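Moving to a smaller place, how do you pack all the little kitchen and toy stuff without losing your mind?

Posted by creaky_stairs, 6 October 2022
Tagged: moving, packing, downsizing, small apartments

OK so we're leaving our house in Sesmont for an apartment in Tisedetti, which is 296 miles away, and I've hit a wall. The big stuff was easy! Sofa goes, bookcase goes, the awful recliner goes to the curb. What's killing me is the small stuff. Cups, lids, trays, plastic containers, toy food, markers, all the things that live in drawers and have never had a real home. I start a box, I get it half full, then I find something that belongs with it but won't fit, and I pull it all out again. I've been "almost done" with the kitchen for nine days.

The kids are no help (they're unpacking behind me, I swear). We booked one of the smaller Mussa containers, the kind they drop off and you load yourself, and the quote I got had a weight limit of 2,000 pounds, so I can't just throw everything in and deal with it on the other end. And the new kitchen has maybe a third of the cabinets.

Do you sort first and then pack? Pack by room? Pack by size? Does it matter if toys end up in with the kitchen things? I've read a bunch of those moving checklists and they all say "pack non-essentials first" and I look around and it's ALL non-essentials. Also, is it worth buying plastic totes or should I stick with cardboard? I have some hard cases too and I can't decide whether to fill them or leave them empty.

tinfoil_sailboat

I've moved six times and I still hate the small stuff most, so you have my sympathy. My big tip is to stop packing out of the drawers. If you pack straight from a drawer into a box you're making two decisions at once, whether to keep it and where it goes, and you'll stall every single time. Get one table cleared off, dump a drawer or two on it, and do only the keeping part. Then walk away, have a snack, come back and do the boxes. 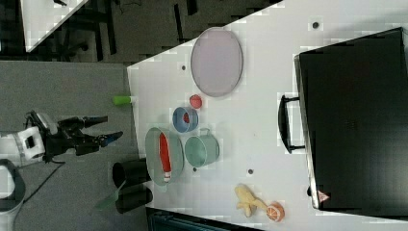

Sorting by shape is what finally worked for me, and I know that sounds goofy. Flat things together, hollow things together, long skinny things together. I don't care if it's a toy or a kitchen thing at that point. Take something like that big oval lavender tray: it's a flat thing, so it goes on edge down the side of a box with the cutting boards. The little red cup is a hollow thing, and hollow things should never travel empty. Socks, dish towels, a baggie of rubber bands, whatever you've got. I once paid to move a whole carton of air because every mug and bowl in it had nothing inside. Containers nest if they'll nest, and if they won't, the smaller ones get stuffed and go in last to fill the corners.

Lids are their own misery. Match every lid before it goes in. If it has no bottom, out it goes, and don't keep it in case the bottom turns up. Mine were in a bag under the sink for two apartments.

On toys, mix away, but write it on the box! "Kitchen + play food" is a perfectly good label. What you don't want is "misc." I had four boxes that said misc in my last move and I opened all of them looking for the can opener. It was in my purse.

About weight, bathroom scale. Stand on it holding the box, then stand on it without, and write the difference on the flap. It takes a minute and you get a running total. Dishes add up a lot faster than you'd think and plastic hardly counts. Books are the real villain, so if you go over, look there before you start giving up pans.

I'd go cardboard for most of it. Totes are nice but they have slanty sides, so you lose room between them, and in a small apartment you then own a stack of totes. I spent $61 on totes for my second move and gave nearly all of them away that summer. Keep two, maybe, for stuff you'll be digging through on the first night.

As for your hard cases, fill them, but with light bulky things. People load them with tools or canned goods because they look tough, and then one person can't lift them. Linens, stuffed animals, winter hats. Lay the case flat while you're filling it and have the handle facing a side you can get at, or you'll be clawing at the corners when it's time to shift it.
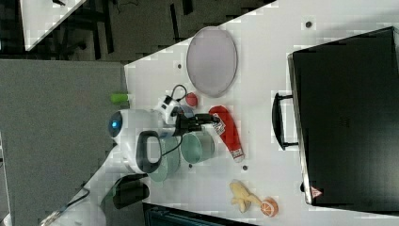
Big black hard case lying flat, with the handle pointing toward the middle of the table.

Check the latches before you load anything in. If one's iffy, a luggage strap around the middle does the job. And leave the cases for the end of the load, near the door, so they come off first.

boxed_in_again

just throw it out lol. we had 84 boxes when we went to Mendero and i bet half of them are still taped up in the spare room. if you haven't used it since May you don't need it

gravel_and_mint

I agree with most of the long answer above but I'd push back on mixing toys and kitchen stuff. It's fine if you're unpacking it all the same day. We weren't, and my youngest went looking for the play food in a box with real knives in it. No harm done, but I got a lot pickier after that. I'd let soft toys and play dishes go in as padding and keep anything sharp or glass in boxes that are strictly grown-up territory, with a strip of red tape across the top.

The other thing I'd do is measure the new cabinets before you finish. If you can't get in there, ask the landlord for the inside depth. Our dinner plates didn't fit! The doors wouldn't shut, and we'd wrapped every one of them in paper. If you know the depth you can hold things up against a tape measure at the old place and decide there.

And do the kitchen in two rounds. Pull out one pan, one pot, one knife, a bowl and a cup each, and put those on the counter. Pack everything else now, even though it feels way too early. You'll eat a lot of eggs for a couple of weeks. Then the stuff on the counter goes in the last box, along with the dish soap, a sponge and the coffee maker, and that one rides up front with you.

creaky_stairs

Thank you all! Stuffing the cups is so obvious and I've been wrapping them empty this whole time, ugh. I did the lids tonight and threw out a full grocery bag. Going to call about the cabinet depth tomorrow.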